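Bukside Break Room and Kitchen Walk-Through
10 September 2021

Okay, second kitchen check since July, and I'm happier than I was last time!

Fridge temperature: OK. Stays where it should, though the door seal is getting tired. I've asked Summont for a price on a new one.

Fire extinguisher: OK. Tag is current, pin is in, and somebody finally moved the coat rack that was blocking it (thank you, whoever you are).

Outlets near the sink: FAIL. Two of them didn't trip when I pushed the test button. I taped them over, so please leave the tape alone until Gallska has been out.

Food left out: OK, mostly. Lunch things are getting covered or put away a lot faster than they used to — keep it up.
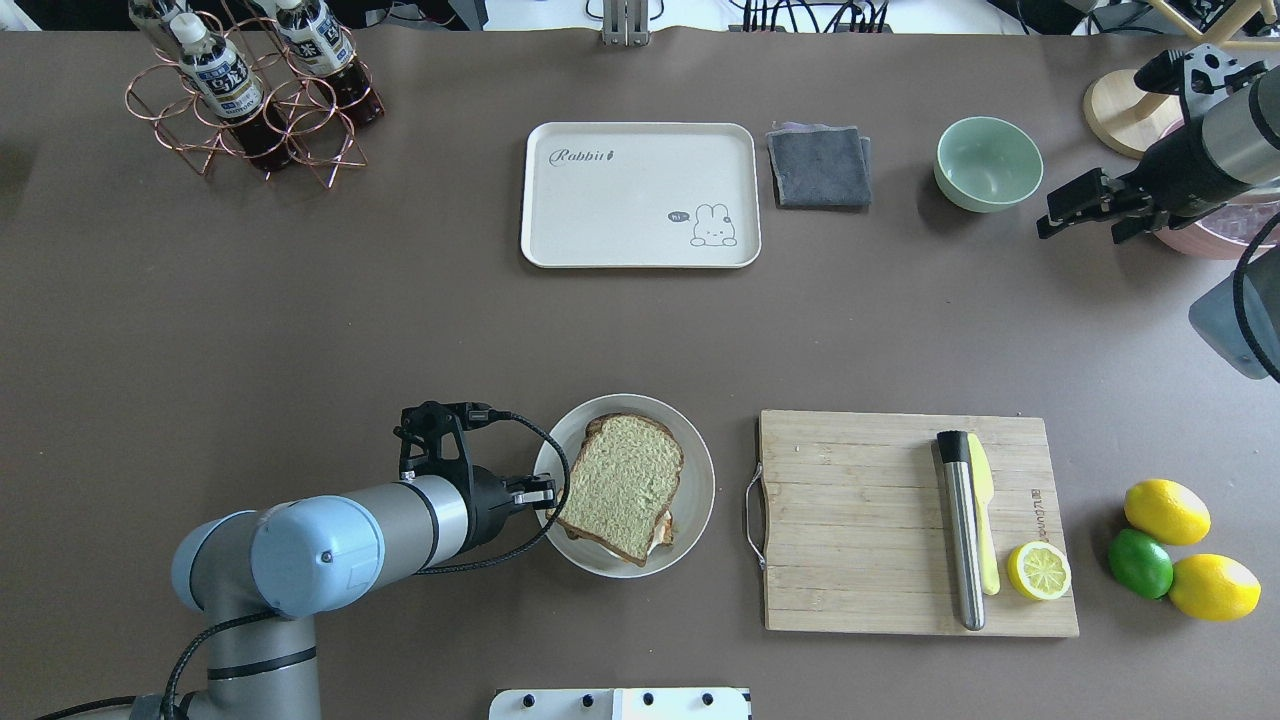

Hand soap and towels: OK. I put out 3 refills and the spare box is under the sink.

Microwave: needs work. It's clean inside (wow), but the turntable wobbles and the clock is 15 minutes fast.

Floor mats: FAIL. The one by the back door curls up at the corner and I caught my own foot on it. Van Loon has the same size for less than the $525 set we were quoted, so I'd go with them.

First aid box: OK, but low on small bandages.

I'll come back for the outlets and the mat once they're done. Everything else can wait for the next round.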